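Wie eine Maschine das Greifen lernt

Im Forschungsprogramm Harnar entstehen Übungsbeispiele für lernende Roboter am Rechner. Ein Bericht über eine Arbeit, die vor allem Geduld verlangt.

Der Arbeitsauftrag lautet: Birne in die Schale. Er umfasst vier Wörter und beschäftigt die Abteilung für lernende Systeme am Institut Plellham seit Oktober. In der Simulationsumgebung Drusuvance steuern die Mitarbeiter einen virtuellen Arm über ein Handgerät, und jede Bewegung wird mit sämtlichen Gelenkstellungen und den Bildern mehrerer virtueller Kameras gespeichert. Aus diesen Aufzeichnungen soll ein Modell später ableiten, wie es die Aufgabe selbst zu lösen hat.

Dass die Wahl auf eine Birne fiel, hat fachliche Gründe. Ein Würfel bietet parallele Flächen, an denen sich zwei Finger leicht ausrichten lassen. Die Birne verjüngt sich nach oben, und wer sie zu hoch fasst, riskiert ein Abrutschen. Hinzu kommt der Stiel, den ein Modell als Teil des Objekts erkennen, aber nicht als Griff missverstehen soll.
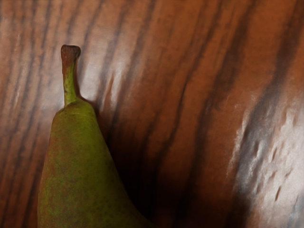

Birne mit Stiel auf gemasertem Holz, Ansicht aus der Simulation.

Auch der Untergrund ist mit Bedacht gewählt. Glänzende Oberflächen mit kräftiger Maserung gelten in der Bildverarbeitung als anspruchsvoll, da Reflexe und dunkle Bänder leicht mit Objektkanten verwechselt werden. »Ein Modell, das nur vor grauem Hintergrund gelernt hat, scheitert an jedem Esstisch«, erklärt Projektleiter Trevor Rudd. Die Szenen werden deshalb in wechselnden Räumen und mit unterschiedlichen Böden angelegt.

Für die erste Ausbaustufe sind 800 Durchgänge vorgesehen. Jeder beginnt mit einer neuen Anordnung der Gegenstände, die das Programm innerhalb festgelegter Grenzen zufällig bestimmt. Die bedienende Person führt den Greifer mit geöffneten Fingern über das Objekt, senkt ihn ab, schließt ihn und setzt die Frucht am Zielort ab. Ein geübter Bediener schafft 72 Durchgänge am Tag. Danach lässt nach Auskunft der Abteilung die Sorgfalt nach, was sich in den Bewegungskurven als feines Zittern niederschlägt.
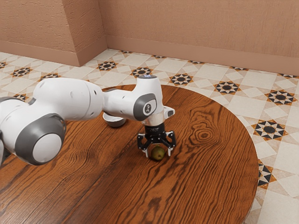

Warum werden die Beispiele nicht vollautomatisch erzeugt?
Ein fest programmierter Ablauf liefert stets dieselbe glatte Bahn. Menschen korrigieren unterwegs, und gerade diese Korrekturen benötigt das Modell, um später mit eigenen Abweichungen umgehen zu können.

Nach der Aufzeichnung folgt die Prüfung. Zwei Personen sehen jeden Durchgang unabhängig voneinander an und vergeben eine von drei Kennzeichnungen: verwendbar, verwendbar mit Einschränkung, zu verwerfen. In der jüngsten Auswertung erhielten 93 Prozent der Durchgänge von beiden Seiten dasselbe Urteil. Die strittigen Fälle gehen an Rudd. Verworfene Aufnahmen werden gesondert abgelegt; Fehlversuche könnten sich in einem späteren Schritt als lehrreich erweisen.

Besondere Aufmerksamkeit gilt dem Anfang und dem Ende einer Bewegung. Zögert die Bedienung vor dem ersten Absenken zu lange, lernt das Modell das Zögern mit. Die Richtlinie des Instituts begrenzt den Stillstand zu Beginn daher auf 9 Sekunden. Längere Pausen werden nachträglich herausgeschnitten und im Protokoll vermerkt. 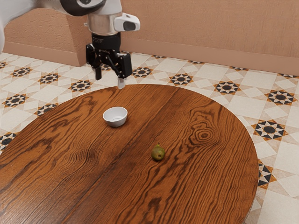
Der Schritt in die Werkstatt

Ob das in der Simulation Gelernte auf wirkliche Geräte übertragbar ist, soll die Partnerfirma Escobedo prüfen. Dort steht ein Versuchsplatz mit echtem Obst bereit. Reife Früchte geben unter Druck nach, unreife kaum, und beides bildet die Simulation bislang nur näherungsweise ab. Die Übergabe des ersten Datensatzes ist für den 1. März 2020 vereinbart.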